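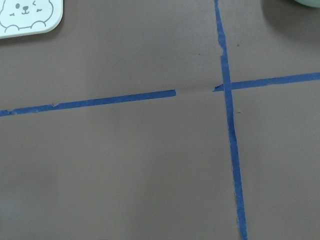
Le kit Cistar de Trestach est arrivé à l'atelier de Wuritz en mars, dans sa version de table avec caméra de poignet, et nous avons maintenant assez d'usage derrière nous pour en rendre compte. Il comprend un bras léger, une pince à deux doigts, une petite caméra fixée au-dessus de la pince et un logiciel qui tourne sur un ordinateur ordinaire. Trestach le vend pour l'initiation et pour les petits travaux de tri et de rangement. Nous l'avons fait travailler sur un fond brun mat, partagé en quatre zones inégales par trois bandes de ruban bleu. La croix est un peu de travers, la ligne horizontale s'interrompt avant de rejoindre la verticale, et un carré blanc à coins arrondis, avec un animal qui fait un clin d'œil, occupe le coin en haut à gauche. C'est sur ce genre de plan de travail que la plupart de nos adhérents s'en serviront, et c'est sur ce plan que porte l'essentiel de ce qui suit.

Contenu et montage

Le carton contient le bras en deux morceaux, le socle, la pince, la caméra, son câble, l'alimentation, un sachet de visserie et une notice en français correctement traduite. Il faut fournir soi-même la table et de quoi y fixer le socle. Les serre-joints livrés avec le premier lot serrent mal sur un plateau mince, et nous les avons remplacés par ceux de l'atelier. Le montage demande 40 minutes à une personne seule qui lit la notice dans l'ordre. À deux, on ne va pas beaucoup plus vite, le passage du câble de la caméra dans l'avant-bras étant la seule étape longue et la seule où l'on se gêne.

La notice place la fixation de la caméra après celle de la pince. Nous conseillons l'ordre inverse : une fois la pince en place, la vis arrière du support n'est plus accessible avec la clé fournie. Nous l'avons signalé à Trestach, qui a répondu que la prochaine impression serait corrigée.

Le socle est lourd et c'est bien ainsi. Le bras a une portée utile de 50 cm depuis l'axe du socle, mesurée pince fermée et dirigée vers le bas. Au-delà le logiciel refuse le mouvement et affiche un message clair. En deçà d'une main de distance du socle, il accepte parfois des positions que le coude ne peut pas prendre, et le bras s'arrête en sécurité. On appuie alors sur le bouton de reprise et on recommence avec une cible plus éloignée.

Calibrage

Le calibrage de la caméra se fait avec une mire imprimée, à coller sur un support rigide. Prévoir un carton épais, le papier seul gondole et le logiciel rejette la moitié des vues. Il faut 11 vues acceptées pour que le bouton « Terminer » devienne actif. La procédure est guidée, le bras se place de lui-même entre deux prises, et l'on n'a qu'à vérifier que rien ne traîne sur son passage.

Le calibrage tient d'une séance à l'autre si l'on ne démonte pas la caméra. En revanche, tout choc sur le support oblige à recommencer. Le bras posé contre un mur pour dégager la table, ce que nous faisions au début, suffit à décaler le support. Mieux vaut le ramener en position de repos, replié au-dessus du socle.

Définir des zones sur la table

La fonction que Trestach met le plus en avant est la lecture de zones délimitées au ruban adhésif. On colle des bandes sur la table, le bras monte à sa position d'observation, la caméra regarde vers le bas et le logiciel propose un découpage que l'on valide ou que l'on corrige à l'écran. Chaque zone reçoit ensuite un nom et un rôle : prise, dépose, interdite, libre.

Le choix de la couleur compte beaucoup. Le ruban bleu sur fond brun mat donne de bons résultats chez nous, y compris quand une ombre tombe sur un côté de la table. Le même ruban collé directement sur le plateau stratifié de l'atelier, qui brille, se lit mal dès que le plafonnier est allumé. Le ruban beige ne passe nulle part, quel que soit le réglage. Trestach recommande le vert dans sa notice et nous n'avons pas essayé.

Les bords déchirés à la main n'ont pas gêné la détection. Une encoche dans le bord d'une bande est lissée par le logiciel, et une bande qui penche un peu est suivie telle qu'elle est, sans être redressée. Cela surprend au premier essai, car on s'attend à des rectangles. Les zones obtenues ont des côtés obliques et les points de dépose sont calculés en conséquence.

Les interruptions posent plus de difficulté. Par défaut, une bande qui s'arrête avant d'en toucher une autre est lue comme une ligne ouverte, et les deux zones situées de part et d'autre n'en font plus qu'une. Il existe un réglage « Prolonger les lignes », caché dans les options avancées, qui relie les segments alignés. Il fonctionne bien quand l'intervalle est court et que les deux morceaux se suivent à peu près. Il est moins fiable si les deux bandes sont décalées en hauteur. Nous aurions préféré que le logiciel pose la question au moment de la validation. En attendant, on peut tracer le raccord à la souris — deux clics, et la correction est enregistrée avec le plan.

Un pli ou une trace dans le papier de fond n'est pas pris pour une ligne, sauf si l'on pousse la sensibilité au maximum. Laisser ce curseur où il est.

Objets laissés au bord

Tout ce qui dépasse dans l'image pendant l'observation est classé comme objet, même si l'on n'en voit qu'un morceau. Un objet entier dans une zone est entouré en vert et peut être saisi. Un objet coupé par le bord est entouré en orange et le bras l'évite. La règle est simple et elle nous convient. Elle oblige seulement à dégager un peu plus large que nécessaire, sans quoi une partie de la table devient inaccessible.

Les miettes de papier et les petites fibres ne sont pas relevées en dessous d'une taille minimale, réglable. Les dessins imprimés sur un objet plat ont causé quelques erreurs avec la première version du logiciel, qui voyait dans un motif sombre un second objet posé sur le premier. La mise à jour livrée depuis a réglé la plupart des cas.

Saisie

La pince prend bien les blocs, les tubes, les boîtes et les gobelets vides. Elle ne prend pas les objets plats posés à même la table : les doigts sont trop épais pour passer dessous et glissent sur la tranche. Trestach vend des doigts effilés en option et un jeu nous a été prêté pour l'essai. Ils améliorent la situation pour les pièces assez épaisses. Pour une carte ou une feuille, il faut une ventouse, absente du catalogue.

La vitesse par défaut est prudente. On peut la doubler sans perte de précision notable tant que l'objet est léger. Au-delà, le bras vibre à l'arrivée et la dépose devient approximative. Le bruit reste acceptable dans une pièce où l'on parle.

Logiciel et abonnement

Le logiciel de base est compris dans le prix et n'a pas de limite de durée. Il permet la définition des zones, la prise et la dépose, et l'enregistrement de séquences. L'abonnement, facturé 22 euros par mois, ajoute la sauvegarde en ligne des plans, le partage entre plusieurs postes et l'enregistrement des vues de la caméra avec les positions du bras. Pour un particulier, la version de base suffit largement. Pour un club ou une classe qui change souvent de table, le partage des plans fait gagner du temps à chaque séance.

Un point à connaître avant de souscrire : les vues enregistrées avec l'abonnement ne peuvent être exportées que par séquence entière. Pour récupérer une seule vue, il faut passer par l'affichage et la copier à l'écran. L'export par date est annoncé, sans calendrier.

Où l'acheter, où le faire réparer

Le kit est distribué chez nous par la maison Paulauskas, qui tient aussi les pièces détachées courantes : doigts de pince, câbles, support de caméra, alimentation. Les moteurs du coude et de l'épaule doivent être commandés chez Trestach. Nous avons eu besoin d'un câble de caméra, le nôtre ayant été pincé au montage, et il a été remplacé au titre de la garantie sans discussion.

Une location au mois est possible chez Paulauskas, avec reprise du montant versé en cas d'achat. Le bras loué est livré monté et calibré. Refaire tout de même le calibrage à l'arrivée, le transport dérègle presque toujours le support.

Notre avis

Nous gardons le kit. Le bras est solide, le calibrage est raisonnable, et la lecture des zones au ruban rend service à qui ne veut pas mesurer sa table ni programmer des coordonnées. Les reproches portent sur les serre-joints, sur le réglage des lignes interrompues, trop bien caché, et sur l'absence de ventouse. Les acheteurs qui ont surtout des pièces plates à manipuler devraient attendre.

Le Cistar peut être essayé à l'atelier de Wuritz à partir du 16 juillet 2018, sur inscription au tableau de l'entrée. Apportez vos propres objets si vous voulez savoir comment la pince s'en arrange. Le ruban bleu est dans le tiroir sous l'établi, merci de remettre le rouleau après usage.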